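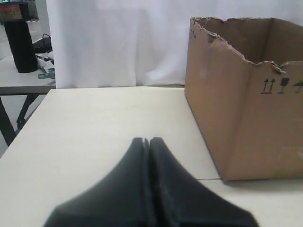 One reply to my March piece on mastering levels said that rap is supposed to be loud, that a quiet master sounds like a demo, and that anyone who wants headroom should go and buy jazz records.

The first claim is fair. The second used to be true. The third I will leave alone. The argument still mixes up two separate things: how loud a record plays in the room, and how much level has been squeezed out of the file before it leaves the studio. A listener controls the first with a knob. The second is fixed for good once the master is approved.

## What the limiter costs

Take the Molta compilation *Varnitz*, which came out as a download and as a run of 200 cassettes. It has 17 tracks. The download master is pushed hard into a limiter from start to finish. The cassette was cut from an earlier set of files, before the last stage of processing, because the plant asked for lower peaks.

I lined up both versions of the opening track and matched them by ear and then by meter. The download had to come down 6 dB before the two played at the same level. Once they did, the cassette had the better drums, hiss and all. The kick starts and stops. On the download the kick starts, the vocal dips, and the kick smears into the bass note that follows it.

The vocal is the part that bothers me most. Rap depends on consonants. The T's, K's and P's are short, and they carry the rhythm as much as the snare does. A limiter reacting to a kick drum turns down everything that happens to be there at the same moment, so a hard consonant placed on the beat is the first thing to lose its edge. Engineers know this and often add a boost near 3000 Hz to bring the words back. The words do come back, along with a hard, tiring tone that makes people turn the record down. The extra level is spent before the second chorus. 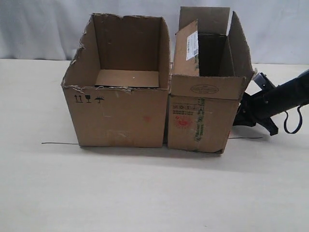

But people skip quiet tracks, came the answer on the Molta message board, and a small label can't afford to lose a listener in the first ten seconds just to please someone with a meter.

This is the strongest case for the loud master and it should be taken seriously. A small label has little money for promotion. Its tracks get heard in playlists and in mixes, next to records with better budgets. If the track before is louder, the new one sounds weak for a moment, and a moment may be all it gets.

Two things weaken the case. Many players now adjust tracks to a common level when that setting is on. With it on, the squashed master is turned down and the open one is left closer to where it was. The loud file gains nothing in volume and keeps all of its damage. And in a DJ mix, the person mixing sets the gain on each channel. I have never met a DJ who left the gain alone for a whole set. I have met several who quit playing a record because it turned to mush on a large system.

That leaves players with no level matching, which is where the board post is right. Car stereos playing from a memory stick are the usual example. For those I would accept a modest loss — a couple of decibels of limiting on the peaks, set by someone listening to the vocal while they do it. My objection is to the final push that gets applied after the mix is already finished and everyone is tired.

## Two files

The Lau EP, from Prendport, handled this in a simple way. Buyers got one folder with the standard master and a second folder marked "dynamic." The tracks and the running order were the same. The only change was the last stage of the chain. It cost the label some upload time and one extra line in the notes.

I would like to see that become normal for self-released rap. The open version already exists in nearly every case. It is the file that went into the limiter. Sitting on a studio drive, it helps no one, and drives fail. If a label wants to reissue in ten years, the squashed version is a poor place to start, and a limiter can't be undone with any tool I trust. 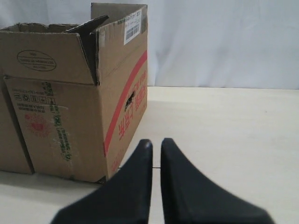 *Open cardboard box with its front flap folded down.*

There is a fair complaint that two folders confuse buyers. Put the standard one first and name the second plainly. Those who don't care will never open it.

Labels could also print the measured level of each master in the notes, next to the credits. Cassette and vinyl releases have listed running times and speeds for decades, and buyers manage. One more number would let people compare pressings without lining up waveforms on a weekend, as I did with *Varnitz*.

Molta has another compilation due. I will buy it on tape again, and I would pay the same price for the files the tape was made from.

10/04/2021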